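**Schreibtisch mit Aufsatz: Stauraum oder Staubfänger?**

**kabelsalat_231** schrieb:

Moin zusammen,

ich habe seit September den Bunting von Flellar, also den grauen Schreibtisch in Holzoptik mit dem offenen Aufsatz. 399 Euro, Lieferung bis zur Bordsteinkante, ab da war es Sport. Der Aufsatz sollte mein Leben ordnen. Stand jetzt: 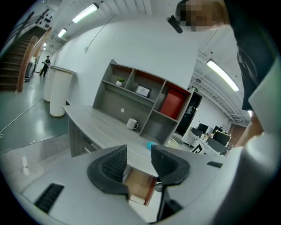 *Aufsatz am Vormittag. Grünpflanze links, rote Mappe rechts, Tasse natürlich unten.*

Das Fach unter der roten Mappe ist leer, weil mir nichts einfällt, was da reinmuss. Alles, was ich wirklich brauche, liegt trotzdem auf der Platte. Behalten oder Aufsatz abschrauben? Und was macht man mit 2 Fächern zu viel?

---

**Ordnungsamt_Privat** schrieb:

Leere Fächer sind kein Problem, leere Fächer sind der Sinn der Sache. Sobald du da was reinstellst, bleibt es bis zum Auszug.

Die Mappe würde ich hinlegen. Stehend schreit sie dich den ganzen Tag an.

---

**tischbein** schrieb:

> Sobald du da was reinstellst, bleibt es bis zum Auszug.

Mit der Logik kann man auch ohne Möbel wohnen. Ich habe den Ovov, fast dasselbe in schmaler, und da ist jedes Fach voll. Papier, Ladegeräte, Bedienungsanleitungen von Geräten, die ich nicht mehr habe. Läuft.

Abschrauben würde ich lassen. Bei mir waren danach Löcher in der Platte und ich habe seitdem eine sehr große Schreibtischunterlage.

---

**kabelsalat_231** schrieb:

Die Mappe liegt bei mir nie lange, die wandert. Zur Schublade hat übrigens noch keiner was gesagt, dabei ist die das eigentliche Trauerspiel. Innen helles Holz, hübsch anzusehen, und dann kommt da genau ein Kleinteil rein. 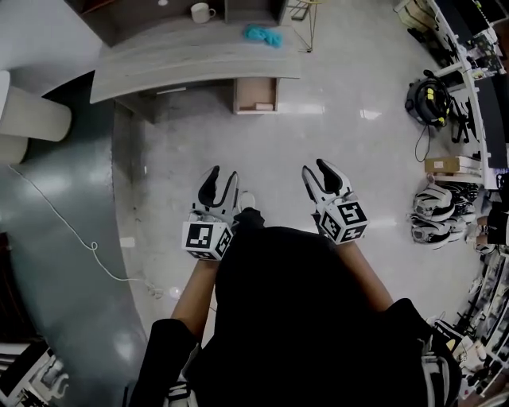 *Schublade offen, Tasse und Lappen oben drauf. Links auf dem Boden das weiße Kabel.*

---

**Ordnungsamt_Privat** schrieb:

Ich ignoriere gar nichts. Kabel quer über den Boden, so was holt man sich einmal mit dem Schienbein. Kabelkanal, selbstklebend, fertig.

Und der Lappen: Entweder wird gewischt oder er kommt weg. Ein zerknüllter Lappen auf dem Tisch ist eine Absichtserklärung.

---

**tischbein** schrieb:

Der Lappen ist türkis und passt farblich zu nichts im Raum, insofern lasst ihn liegen, der traut sich wenigstens was.

Mich interessiert mehr der lange weiße Arbeitstisch rechts. Da steht doch der ganze Kram! Monitore und alles. Du hast kein Fächerproblem, du hast einen zweiten Tisch, der die Arbeit macht, und der Flellar trägt die Tasse.

---

**kabelsalat_231** schrieb:

Das tut jetzt weh. Ist aber nicht ganz falsch.

---

**Bellanstead-Pendler** schrieb:

Lese hier nur mit, aber 399 für einen Tassenhalter finde ich sportlich. Im Lagerverkauf in Bellanstead standen die Bunting ohne Aufsatz zuletzt für rund 85, allerdings mit Macken an der Kante. Für Pflanze und Urkunde (ist das eine?) reicht ein Wandbrett.

---

**tischbein** schrieb:

Für 85 mit Macken kann er auch seinen behalten und die Macken selber machen.

---

**kabelsalat_231** schrieb:

Zwischenstand: Aufsatz bleibt dran. In die Schublade kommen Stifte und Ladekabel, die Mappe wird gelegt (zur Probe!). Kabelkanal ist bestellt. Beim Lappen bin ich noch in Verhandlungen.

---

**Ordnungsamt_Privat** schrieb:

Stifte bitte mit Einsatz, sonst rollen die bei jedem Öffnen nach hinten. Maße vorher nehmen, innen, nicht außen. Frag nicht.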